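4.3 Oiling the tabletop

The label on the Drolla hardwax tin says one coat will do. I would not count on it. Plan on 2 thin coats and set aside an evening for each.

1. Sand with the grain using 136 paper (Asen sells it under that odd number; the next grit up is fine). Stop when the old finish no longer feels slick.

2. Vacuum, then wipe with a barely damp cloth. Tack cloths are sold for this job, but some leave a film, and the oil may not take over it.

3. Stir the oil. Shaking puts bubbles in it, whatever the lid tells you.

4. Pour a small puddle and spread it with a lint-free pad. The tin claims to cover a full table and both leaves. Ours ran short on the second leaf.
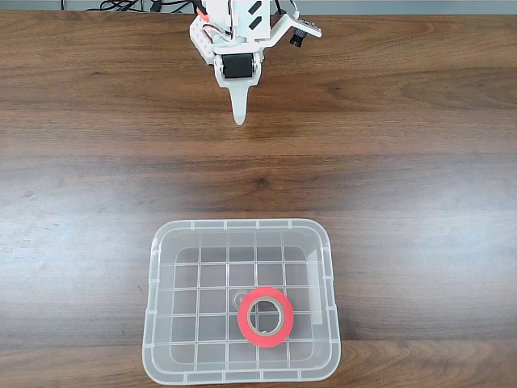

5. Wait 20 minutes, then wipe off everything that will come off. If the surface still feels sticky, you left too much on – wipe again before it sets.

6. Leave overnight. "Touch dry in two hours" is a hopeful figure, and touch dry is no use if you want to put a plate down.

7. Rub lightly with 800 paper and repeat steps 3 to 6.

CAUTION: Oily rags can heat up and catch fire by themselves. Lay them flat outdoors to dry, or soak them in water before they go in the trash. Do not ball them up.

NOTE: The Rodrigues care kit (part 556) includes a "reviving spray." It smells nice. We could see no difference after using it, and plain soap and water cleaned just as well.

For ring marks and burns, see 4.4.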